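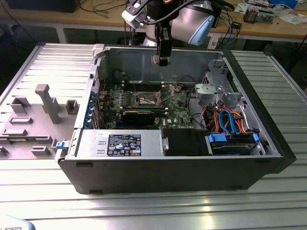
El banco de desmontaje ya tiene torres abiertas

Quien haya pasado por el taller de Walard este mes habrá notado que la conversación ha cambiado de tema. Antes se hablaba de pantallas y de baterías, y ahora se habla de torres de sobremesa, de pestillos azules y de lo bien pensada que está por dentro una carcasa que por fuera parece un ladrillo negro. ¡Y con razón! Llevábamos tiempo queriendo dedicar un número del boletín a este banco y por fin hay material de sobra.

El lote viene de las oficinas de Renthorpe, que renovaron sus equipos y nos cedieron 303 ordenadores completos. Llegaron en palés, en tandas pequeñas para que cupieran en el almacén de Dimley, y desde entonces el grupo de la mañana los va abriendo uno tras otro. La mayoría son de sobremesa, tamaño torre, y lo primero que sorprende a la gente que viene de la electrónica doméstica es lo poco que hay que pelearse con ellos. El panel lateral sale entero, se tumba la caja sobre la mesa con el interior hacia arriba y ya está todo a la vista: la placa base verde en el centro, la fuente plateada abajo, la jaula del disco en su esquina.

A mí me gusta especialmente ese momento. Uno se inclina, mira y va reconociendo barrios. Las ranuras de memoria en sus filas, el zócalo del procesador con su marco metálico, la tarjeta gráfica atravesada en su ranura con la cubierta oscura. La placa lleva un logotipo pequeño de Dell, y quien lleve años en esto sabrá que las marcas grandes tienen su propia manera de colocar las cosas, que a veces coincide con la de las demás y a veces no. Conviene mirar dos veces antes de tirar de nada.

Lo del color azul merece un párrafo aparte. Anqi Jiang, que coordina el banco, lo explica a cada grupo nuevo el primer día: antes de buscar un destornillador, buscad el azul. En estas torres son azules los pestillos de las ranuras de expansión, en columna junto al panel trasero, y es azul también el soporte del disco duro. Parece un detalle de nada, pero ahorra un montón de tiempo cuando se trabaja en serie — y aquí se trabaja en serie, con la radio puesta y el café enfriándose en la estantería (en la mesa no, por favor, ya tuvimos bastante con lo de octubre).

Los cables son otra historia. Junto a la jaula se junta un manojo de naranjas, rojos, azules y negros que al principio da un poco de respeto. Los de datos SATA, naranjas y azules muy vivos, se distinguen enseguida; los rojos son de alimentación. La norma del taller es soltar primero los de datos, dejarlos a un lado sin doblarlos y seguir después con la corriente. Kianoush Mohammadi ha montado una caja con separadores para guardarlos por longitud y tipo, y desde que existe hemos dejado de comprar cables nuevos. Los que están en buen estado se van a los equipos reacondicionados. Los demás, al saco del cobre.

El orden que seguimos ahora mismo es este, por si alguien quiere leerlo antes de venir:

Equipo desenchufado y botón de encendido pulsado unos segundos.
Panel lateral fuera y torre tumbada, con el interior hacia arriba.
Foto con el móvil antes de tocar los cables.
Cables de datos y después los de alimentación.
Disco duro con su soporte, directo a la bandeja de borrado.
Tarjeta gráfica, soltando antes el pestillo de la ranura.
Memorias, a su bolsa antiestática.
Procesador, si lo hay, a su estuche; el marco del zócalo se deja cerrado.
Fuente de alimentación, entera. ¡No se abre nunca!

Sobre este último punto no hay excepciones. La etiqueta negra de la cara superior de la fuente se anota en la ficha, con paciencia y buena luz, porque la letra es diminuta, y la fuente pasa a la mesa de pruebas tal cual. Si no supera la prueba, va al contenedor de reciclaje sin desmontar.

La mesa también ha dado que hablar. La superficie de aluminio acanalado resulta comodísima para fijar cosas y para no ir persiguiendo piezas por el suelo. Eso sí, es metal: la torre se apoya con cuidado y las placas sueltas nunca se dejan directamente encima, siempre sobre la alfombrilla antiestática. Quien se olvide le debe una ronda de churros al grupo, y llevamos ya 17 rondas pendientes de cobro.

¿Y qué sale de todo esto? De momento hemos separado 660 módulos de memoria, que es una barbaridad para un taller de nuestro tamaño, y tenemos 11 equipos reconstruidos y funcionando en el aula de Vestergaard. Se usan para las clases de ofimática de la tarde y arrancan a la primera. Verlos encendidos, después de haberlos conocido tumbados y en piezas, da muchísimo gusto. El siguiente paso es preparar otra tanda para el aula pequeña, con más memoria en cada equipo y los discos ya borrados y revisados.

Nos faltan manos para la clasificación. No hace falta saber de informática, basta con tener vista para las etiquetas pequeñas y ganas de pasar un rato entretenido. También agradecemos bolsas antiestáticas, bridas de velcro (de plástico tenemos para varias vidas) y destornilladores de estrella largos, que desaparecen a un ritmo inexplicable.

El banco abre a las diez de la mañana y se recoge a la una y media. En diciembre añadiremos una sesión de tarde dedicada a las tarjetas gráficas, con limpieza de ventiladores y cambio de pasta térmica. Para apuntarse, basta con dejar el nombre en la hoja de la entrada de Dimley o decírselo a Anqi.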